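Imska Residents' Help Forum
Filed under: Town Centre > Planning and Regeneration > Upper-floor conversions

Converting empty floors above a shop in the town centre

Štěpánka Vondráček
Posted Jun 21, 2024

I am the leaseholder of a shop on the pedestrian street in Imska. The two floors above it have been vacant since the previous tenant, Goossens, left. I understand that the council wishes to bring residents back into the centre and offers a grant for changing such floors into flats. May I apply as a leaseholder, or must the freeholder do so? I should also like to know whether a separate street entrance is required, as the present stairs lead up from the shop floor.

Sturnitell Property Advice

A leaseholder may apply, provided that at least five years remain on the lease and the freeholder gives written consent. The consent should name the floors concerned and should be sent with the first form. A later letter is not accepted.

On the second point, a separate entrance is required for any new flat in the central area. It may open on to the rear lane. Where the stairs pass through the shop, the plans must show how the two uses will be divided — this is the part most often returned for correction. 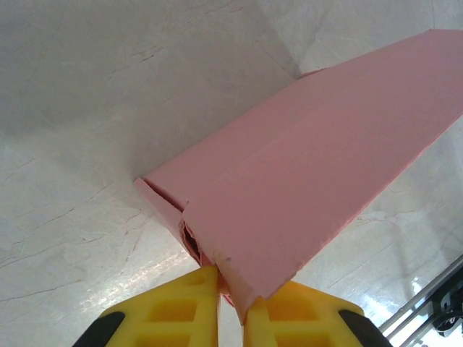 Pink rigid foam, with one end rough and damaged.

The application fee is 595 and is not refunded if the proposal is withdrawn. Work must not begin before the decision letter is received. Shops facing the square are subject to further rules on signs and evening deliveries, and applicants there should ask for the separate guidance note.

Stukent

Our application took until December, mainly over bin storage. Ask about that early.

Štěpánka Vondráček

Thank you both. The lease has more than five years to run, and I shall write to the freeholder for consent. The rear lane is narrow, but there is a door on to it which could serve.

Related topics
Evening parking charges near the square
Who is responsible for lighting in the rear lanes?
Market stalls and access for residents
Business rates on vacant upper floors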